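Can Machines Do Chores Yet? Laundry Folding, Interim Report

Group: Frida Gunnlaugsson, Gunnlaugur Lund
Project name: Ikullow

1. Question

Dishwashers and washing machines are old news. What's left is the part in between – sorting, folding, putting away. We picked folding. Main question is whether a two-arm setup can take one garment from crumpled to folded with no help from a person.

2. Why clothes are hard

A box keeps its shape when you grab it. A shirt doesn't. Every pull changes where the edges are, so the plan made a second ago is already out of date. Sleeveless tops are worse than we expected, big armholes, slippery fabric, and the print on the front breaks up into bits when it folds over itself. Towels are easy by comparison (see Frida's notes, will attach).

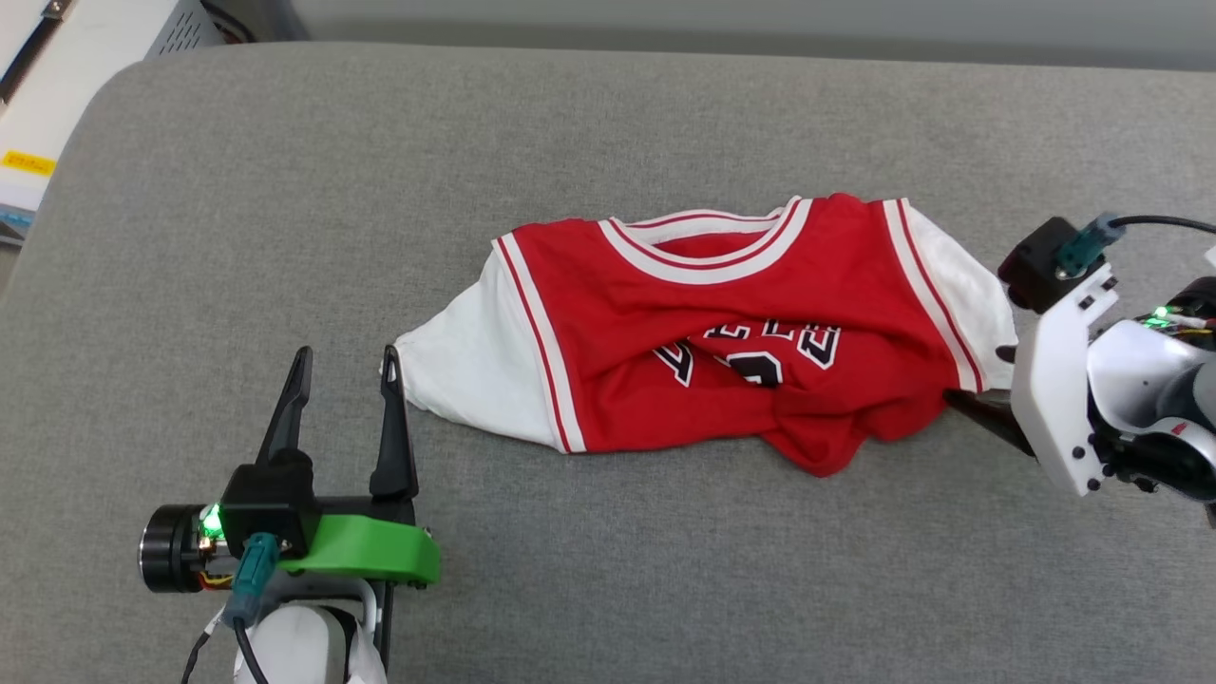 We split the job into stages: find an edge, grab it, spread flat, fold, fold again. Spreading flat is where most of the time goes. The arms can hold one side fine but the second grab often picks up two layers insted of one, then everything after that is wrong. Gunnlaugur thinks a slower approach to the table would fix half of this. Not tested.

3. Limits

Time limit per garment is 2 minutes. A person folding a tank top doesn't need anything close to that. Also our pile is only 9 garments, all adult sizes, no socks.

4. So far

Our answer is "not yet" for a mixed basket, "maybe" for a stack of the same towel. A shop with one product to fold all day is a better fit then a family home.

To do before June: rerun the spreading stage, fix the table of failed grabs, add sources to section 2.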